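Home Projects Reports Handbook Contact

We use cookies to keep this site working. By staying on this page you agree. OK

Small Blocks, Soft Floor: choosing a play surface and a block set for the Grumska reading room
Project report, term 1
Pao-chu Tai

1. What we were asked to do

The reading room in Zevamville has one corner for kids under six. Bare floor, a shelf, a box of old toys. Brief was to pick a surface and a set of small blocks that work together. Budget 140 dollars for everything, tape included. Started in September, first plan was carpet. Dropped carpet after one visit – blocks tip over on pile and crumbs stay in it.

2. Surface

Went with foam mats, the interlocking kind, in blue. Mostly because they come apart for cleaning, and a bad tile can be swapped without redoing the whole corner. Also quiet. The librarian's desk is right there, and a block dropped on bare floor carries across the room.

Color was argued over for too long. Gray hides dirt but red and green both look dull on it. Plain blue won. Small blocks show up well on it, which matters at clean up time.
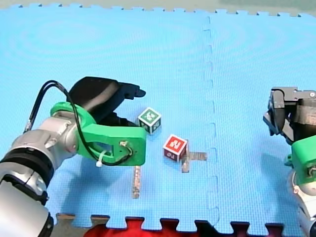
Does a foam surface make it harder to stack small blocks?

A little, mostly where the mat has been pressed down or the tiles don't meet flat. Keep the building spot away from the joins and push the tiles together again before each session.

3. Blocks

Small cubes with a colored label and a white mark. We wanted something kids could sort by color first and by symbol later, so one set covers two ages. Red and green were the first colors we tried. The labels have a white edge around the color, and I think that helps more than the color itself – the eye goes to the border.

Size is the weak point. They are small. Fine for the older kids but the room gets toddlers too, and a parent raised this on the first morning. Our answer for now is that the set lives on the high shelf and gets handed out. Not a great answer. Woldegiorgis (the supplier) lists a bigger cube but it would of taken us over budget.

4. Tape lines

Gray tape straight on the foam, to mark where a stack goes. Idea is simple: put the first block where the lines meet, then put the next one on top. Gives little kids a start point and stops the building from drifting into the walkway.

Problems: tape lifts at the ends after a few cleanings. Surnum cloth tape held longer than the paper kind but left some glue. Also it can't cross a join or it peels when the mats are taken up. We re-did it once and rubbed the ends down hard, seemed better.

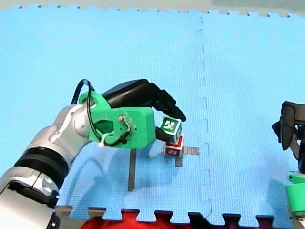

Fig. 2. Green-label cube on top of the red-label one, lower cube placed where the tape lines meet.

5. Trial mornings

Ran 5 short mornings, 20 minutes each, starting at 10. Watched and took notes, no filming of the kids. Sorting by color went fastest. Two-high stacks were no trouble for most, three-high fell a lot, and falling was the favorite part anyway. Symbols mostly ignored untill an older kid started calling them out, then everybody wanted to.

6. Cost

Mats 56 dollars. Blocks and tape came in under what was left, receipts are in the folder. No money spent on storage, we reused a shoe box.

7. If we did it again

– bigger cubes, even if fewer
– measure the corner before ordering, had to trim one mat
– put the tape down last
– ask parents earlier

Still to do: second color pair, and a proper lid for the box.

Back to top
Contact: Grumska student projects, Zevamville. Text may be copied for class use.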